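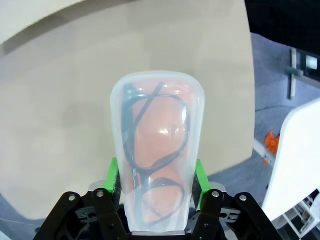 Last changed: Wednesday, 4:10 p.m.

Figure 1. Eyeglasses with thin black frames in a frosted plastic container.

4. Seasonal Snacks and the Timing of Purchases

4.1 Setting and data

The sales records come from the amusement park at Clirport and cover the month of July. The park runs seven snack kiosks. Four stand on the main walk between the entrance and the lake, and three are on the far side of the lake near the larger rides. All seven sell the same core menu of popcorn, pretzels, ice cream and soft drinks. During the study month each kiosk also sold one seasonal item, a frosted rice cake in a color chosen by the park's kitchen. The color was changed once, at the middle of the month, with no change in recipe or price.

Receipts carry the kiosk number, the time of sale and the items sold. They do not identify the visitor. A receipt was counted as seasonal if it included at least one frosted rice cake, whatever else was on it. Receipts for staff meals, voided sales and refunds were removed before the sample was drawn. The final sample holds 2,051 receipts, of which 136 are seasonal.

Two limits of the data should be stated here. First, one receipt may stand for one person or for a family, and the number of items is a poor guide to group size. Second, kiosks 5 and 6 shared a cash drawer on days when one of the two was short of staff. Sales from the shared drawer were assigned to kiosk 5 by the till software, and we left them there. The two kiosks are therefore combined in all comparisons by location.

4.2 Coding of time gaps

Following the scheme set out in Section 3, we measured the gap between each seasonal sale and the sale before it at the same kiosk. Gaps longer than 300 seconds were treated as breaks in the line and dropped from the sequence analysis. The receipts themselves were kept for the counts. A shorter cutoff was tested and rejected, as it removed most of the morning sales at the far kiosks, where customers arrive singly and the till may stand idle between them.

The coding was done by Marlies Pfister and checked by Valentin Fuchs against the kiosk opening sheets. Disagreements were confined to the first sale of the day, for which no earlier sale exists. These were coded as missing. Where a kiosk closed for rain and opened again, the first sale after opening was handled the same way.

4.3 Results

Seasonal sales cluster. A frosted rice cake was more likely to be sold directly after another one than the overall share would suggest, and the pattern is strongest at the kiosks on the main walk. It weakens after lunch and is absent in the last hour before closing, when most receipts list a single drink. The combined kiosks 5 and 6 show no clustering at any time of day.

The change of color had a smaller effect than expected. Seasonal sales rose on the first two days with the new color and then returned to their earlier level. The rise was limited to kiosks with a display shelf facing the path. At the kiosks where the item was listed only on the menu board, the change left no trace in the receipts. Weather does not account for the difference, as the kiosks on the main walk are close together and all of them open and close on the same signal.

4.4 Comparison with earlier sites

The direction of these results agrees with the pilot at Jerkby, where a seasonal cone was sold from carts. Clustering there was weaker, and the carts moved during the day, so position and time cannot be separated. The Wallis data show a similar pattern for souvenir headbands but not for food. We are cautious about this comparison. Headbands are worn in view of other visitors for hours after the sale, and a rice cake is usually finished before the next ride.

One explanation for clustering is imitation: a customer sees the item handed over and orders it. Another is that friends pay separately. The receipts cannot settle the matter. At Clirport the staff reported that school groups often order in sequence with separate cash, which would produce the same record as imitation among strangers. Section 5 takes up this problem with the line observations from Hung, where group membership was noted by hand at the counter.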